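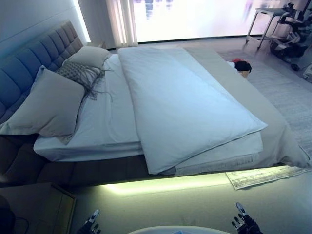
Bed task, duvet folded lengthwise over the sheet, gray bedspread to the right.

Subject: Bed-making by remote control - when should an episode be divided?

Posted by skalbridge_holzer
Jan 19, 2024

Colleagues,

I would like to open the bed-making task for discussion before the April collection round. The image at the top of this thread shows the arrangement in question. The present instruction treats the whole of it as one episode: the operator takes control, straightens the bedspread, lays out the duvet, places the pillows and releases control.

Our team at Skalbridge has reviewed 614 episodes recorded under this instruction. Of these, 444 were accepted. The rejected ones fail mostly in the middle section, when the operator has to decide which layer to take hold of. I propose that the task be divided into three recorded segments (bedspread, duvet, pillows), each with its own start and end condition.

Comments are requested from all sites.

Hannelore Holzer

Posted by e.suominen

Thank you for raising this. I am not in favor of dividing the task.

The value of a long demonstration is that the model sees how one step prepares the next. If the duvet is laid out with its edge too far to one side, the operator corrects for it when placing the pillows. Cut the recording at that point and the correction appears with no cause. We had this problem with the table-setting set and spent a good deal of time joining segments that should never have been separated.

I would also ask how the 170 rejected episodes are spread among operators. In our experience a small number of new operators account for most rejections of this type.

Eero Suominen
Dirnunlow site

Posted by skalbridge_holzer

The rejections are not concentrated in that way. Experienced operators show the same fault, although less often. I can circulate the breakdown by operator once it has been checked.

Posted by aprajapati

I operate on this task and would like to offer a view from the controls.

The difficulty lies in the fold. When the duvet is in a long thick rectangle, as it is in the image, there is a thinner layer showing under the top fold at the bottom end. Through the headset it is hard to judge whether the fingers have closed on one layer or two. White on white gives very little to go by. With a gray cover I can see the folds and my first grasp is usually the one I keep.

I have no strong opinion on the number of segments. I would ask for permission to make a second grasp without the episode being marked as failed. At present many of us release control early because we know a repeated grasp will be rejected in any case.

Abhishek Prajapati

Posted by n_mishra_review

I must disagree in part with the previous post. The review rule on repeated grasps exists for good reason. An earlier set admitted them freely, and the trained policy learned to pinch and let go several times before lifting anything. It was a long job to remove.

A compromise may be possible. One repeated grasp could be allowed if the operator withdraws the hand fully and approaches again. That gives the model a clean example of recovery.

Narendra Mishra

Posted by e.suominen

I could support that wording. It keeps the episode whole and answers the operators' concern.

Posted by vashisht_a

A separate matter that should be settled at the same time. The pillow step is not defined well enough. The image has two plain gray pillows and a knitted cushion with long fringe, all propped against the headboard, and the larger pillow in front overhangs the edge of the bed. Does that count as a correct end state? Two of my reviewers gave opposite answers.

The fringe is also a concern of mine. If an operator grips the cushion by the tassels, the demonstration teaches a poor hold. I suggest the instruction state that the cushion is to be taken by its body - never by the fringe.

Anju Vashisht

Posted by skalbridge_holzer

Both points are accepted. For the end state I suggest that no pillow may extend past the edge of the mattress. If reviewers find this too strict we can return to it.

On the main question, I remain of the view that segments would serve us better, but I recognize the objection. I propose a trial. Each site records 20 whole episodes under the revised grasp rule and 20 in segments, with the same operators in both groups. Reviewers will not be told the purpose of the comparison.

Posted by aprajapati

Will the time limit apply to the segments one by one or to their total? If one by one, the second group will have an easier task.

Posted by skalbridge_holzer

To their total. I will add this to the draft.

Posted by n_mishra_review

Agreed for the review group. Please send the draft instruction to me before it goes to the operators, as the rejection codes will need to be changed to match.

Recent topics
Hand guiding or headset control for drawer tasks
Oltmanns glove calibration: drift in the thumb reading
Rejection codes, revised list
Labeling 3000 towel-folding episodes: division of work
Zurnberg site: operator training schedule
Lighting near large windows during recording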